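Home About Our Programs Reports Donate Contact

Progress report to the Vakora Fund: the Gallau clothing and linen room
Covering the spring, through June

Dear friends at Vakora,

I promised a short letter this time and I can already tell it is going to be a long one, so please get yourselves a coffee! It has been a full season at Gallau and there is a lot I'd like you to hear.

The big number first. We sorted, folded and gave out 2865 pieces of clothing and bedding this spring, and they went to 109 households. Winter was much slower for us (you will remember the trouble with the front door and the two weeks we lost to it), so it was lovely to see the shelves emptying and filling up again the way they should.

Your grant of $800 for shelving and bins has all been spent. The shelves came from Stuko and took a whole Monday to put together, with one upright in backwards until after lunch. They now run along the long wall, adults on the left and children on the right, with bedding down low where the heavy quilts can be lifted out without a ladder. I had my doubts about the open bins for socks and baby things, but families like being able to dig through them, and I have come around.

Mohammed-Awal Sulemana has taken over the folding side of things, and I'm very glad of it. He rewrote our folding sheet so that it fits on one page. Everything is laid flat on something soft, sleeves or legs come in first, and the care label is checked before the last fold, so that anything needing special washing can go in its own pile. We used to check labels at the door when things were dropped off, and so many were missed in the rush that we were forever unfolding finished stacks.

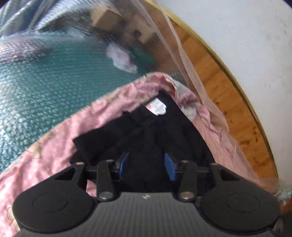
Dark clothes are still our slowest pile. Black on black is hard on the eyes by four in the afternoon, and lint shows on all of it, so we now do those in the morning when the light is good. I would like to buy 2 more lamps for the folding corner before fall, and I'll send the prices separately.

The Khamphan branch has asked to borrow our folding sheet, and Mohammed-Awal is going over next month to show them how we use it. We still need children's coats in the bigger sizes, and twin sheets, always twin sheets.

Thank you, as ever, for your patience with my letters.

Recent reports
Winter letter: the front door and other troubles
Khamphan branch: first months
What we can and can't take
Shelving request and budget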